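Style > Hair > Features

The Long Grow-Out

By Efua Quartey
Jun 7, 2018

I dyed my hair for 17 years, always the same colour, a brown the salon called Soft Walnut and my brother called Labrador. It was meant to look like the hair I was born with. By the end I couldn't have told you what that was, and neither could my mother, who was there.

The roots came through every six weeks. I planned things around them. Weddings, interviews and one long-haul flight were all booked with an eye on my parting, and I once moved a smear test because it clashed with Giltard. Giltard is the salon on the corner by Plorstead station, with the orange chairs, and it was £80 for a root tint, blow-dry not included. I never added it up. I know people who have, and they go a funny colour themselves.

In between I had a drawer. It held powders, a spray that came out like creosote, and a mascara wand for the temples made by a firm called Sudon, whose packaging promised invisible coverage. It was extremely visible. It also came off on pillowcases, coat collars and the ear of a baby I was holding at a christening.

Then last September my colourist went on maternity leave, and the person covering for her asked whether I'd ever thought of stopping. She asked it lightly, while painting my head. I said no. I thought about it all the way home, and through dinner, and cancelled the next appointment from bed like someone ending an affair.

Going grey has had a lot of good press lately. If you believe the pictures, you stop dyeing, spend a short while in an interesting hat and come out with a sheet of silver hair and a linen wardrobe. There is usually a beach. What the pictures miss out is the bit where you look like a badger who has been left out in the rain, and that bit is most of it. Hair grows at the speed hair grows. I had a stripe by November, a wide stripe by Christmas, and in the new year something that from above must have looked like a road.

People are very kind about a road. They tell you that you look rested. A man at work asked if I'd been on holiday. My neighbour In-ho Sun studied me over the bins for a while and said it was brave, a word I had only ever heard used about trousers. 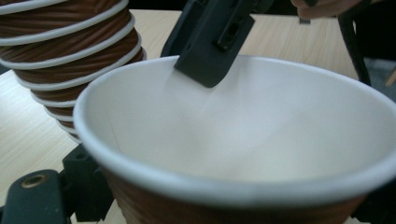 Celina Ostrowski says I'm making a meal of it. She had the lot cut off at the start, down to the length of a tennis ball, and was finished by the time I'd got to the stripe. The grow-out, according to her, is for people who want to be noticed suffering, and if I'd had any sense I'd have bought some large earrings and got on with it.

She may be right. I did look into cutting it. I have the wrong ears.

What I did do, like a coward, was go back to Giltard and ask for help. There are two ways of softening the line. One is lowlights, where they put thin streaks of darker colour into the grey so that the two halves of your head are at least on speaking terms. The other is to lift the old dye out and tone what's left, which takes most of a day and makes your scalp feel as though it has been told off. Gheorghița Dumitrescu did my lowlights and talked me out of the other one. Old box dye comes out ginger, she said, and then you've got three colours to explain instead of two. I had not mentioned box dye. There had been a couple of lean years and she could tell from the ends.

Grey hair turns out to need more looking after than brown, which strikes me as unfair at this stage. It's coarser, in my case anyway, and some of it leaves the head at right angles. It picks up yellow from hard water, from smoke, and from hair oil if the oil is golden. Purple shampoo deals with the yellow. I'd read that you leave it on for ten minutes, so I did, and went to my cousin's dinner at Kaewsai tinged with lilac. Everyone was lovely about it, and the waiter put us near the back.
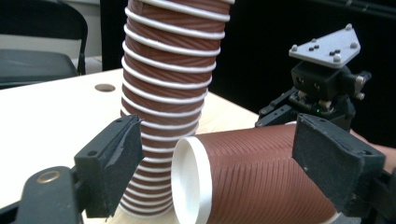

Paper cups, stacked upright and on their side.

I now use the purple stuff once a week, for as long as it takes to wash my feet. The rest of the time it's an ordinary moisturising shampoo and more conditioner than I would have believed. I've stopped using the very hot setting on the dryer. A few drops of clear oil on the ends, when damp, calm down the right angles - the ones at the crown take no notice and I've made my peace with those.

The make-up was a surprise as well. The brown eyebrow pencil I'd used for years suddenly looked like something drawn on for a bet. I went down two shades, and I wear more blusher than I did, on the advice of Amerley Quaye, who went white at thirty-four and has had time to think about it. Beige she forbids altogether. I own eleven beige jumpers.

It has been long enough now that the join is level with my jaw. Six months of it were awful and the rest has been merely odd. The new hair isn't silver. It's pewter at the back, nearly white over the left temple and a sort of wet-pavement colour on top, with a dark streak behind one ear that has refused to join in. My mother says it's exactly her father's hair. He was a big man with a moustache, so I'm still deciding how to take that.

The drawer has been emptied, except for the Sudon wand, which I kept and used last week to touch up a scuff on a pair of brown boots. It covered beautifully. The last inches of Labrador are coming off next month, and I've booked the same orange chair.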